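Fileck Tabletop: grasp and motion planning for flat, fiddly things

If you've ever tried to get a two-fingered gripper to pick a playing card up off a felt mat, you'll know why we started writing Fileck. Boxes are easy. Mugs are mostly easy. A card has next to no height, it slides when you nudge it, and a depth camera will quite cheerfully tell you it isn't there at all. We spent the better part of a winter grumbling about that in our little shop at Prurkgate before we sat down and wrote something to deal with it, and what came out the other end is the planner we now sell (and use ourselves, every working day).

Fileck Tabletop is a software package. It takes the pose of each item on a work surface, a description of your arm and gripper, and a plain list of what you'd like moved where, and it hands back a timed trajectory with the finger openings included. It runs on an ordinary desktop computer under Linux, and it talks to your controller through the Berrada bridge, which comes in the box, so to speak, at no extra charge.

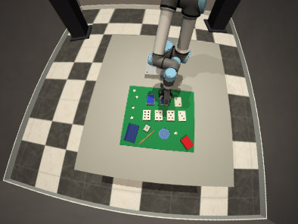
Approach planning is the part we're proudest of, and the part that took the longest to get right. The planner works backwards from the closed grasp, choosing a wrist angle first and then asking whether the rest of the arm can get there without its elbow or its fingers clipping a neighbour. On our simulated card mat, with the fingers straddling one blue card near the top edge and a row of dotted white cards just below, you can appreciate how little sideways room there is to play with. Older versions treated every item as a padded box, and on a layout like that they simply gave up. Version 3 keeps the true outline of each item and pads it only in the direction the fingers are travelling, so a neat row stays reachable. You can set the padding yourself, per item if you're fussy, and Salim Kashindye (who wrote most of this module and answers most of the email about it) suggests leaving it at the default until you've run your own layout a good few times.

The simulator is included too, and we'd encourage you to live in it for a while before you go anywhere near hardware. Scenes are described in a short text file. You give each thing a shape, a size, a colour and a spot on the surface, and you can mix cards, discs, sticks and blocks as you please. There's a jitter setting that shifts and turns everything a little between runs, and the batch tool will work through 1000 of those variations overnight and leave you a tidy report in the morning, with every failed plan saved so you can replay it over your coffee. We've found more bugs with that replay button than with anything else we've built.
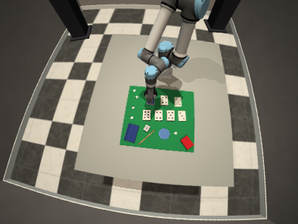 Replays can be stepped forwards or backwards, and you can stop at any point and ask the planner what it was considering. It will list the candidate grasps it had in hand, the score each one got, and the reason it turned the others down. The reasons are written in everyday words, too. "Left finger meets neighbour" is a good deal more useful at the end of a long day than an error number.

What's in the package

Planner and trajectory timing, simulator and batch tool, Berrada bridge, scene editor, and 55 sample layouts ranging from one block on a bare surface to some truly mean arrangements of overlapping cards. The printed manual is 200 pages, and we do still print it. It has a proper index.

What you'll need

A six- or seven-joint arm with a published kinematic model, a parallel gripper, and a source of item poses. Fileck doesn't do perception on its own. Many of our customers pair it with Rudutier, our pose estimation package, and the two share a calibration file so you only have to go through that chore once. If you already have a vision system you're fond of, by all means keep it. Anything that can publish a labelled pose will do, and the manual has a chapter on writing the adapter.

Suction cups aren't supported yet. We get asked every week, and it's on the list for November, but we'd sooner not promise more than that.

Licensing

Licences are sold per workstation, and a licence covers as many simulated arms as your machine can cope with. Schools and colleges get the full program at a reduced rate. Upgrades within version 3 are free. If you bought version 2 from us, write in with your old licence key and we'll look after you.

Have a question about whether your arm will work? Send us the model file and a rough sketch of your layout. We enjoy those emails, and you'll generally hear back the same afternoon.

Contact us | Licence terms | Privacy | © Prurkgate Software. All rights reserved. | Back to top

We use cookies to remember your preferences and to see which pages are being read. By continuing to browse you agree to our use of cookies. Accept | Manage settings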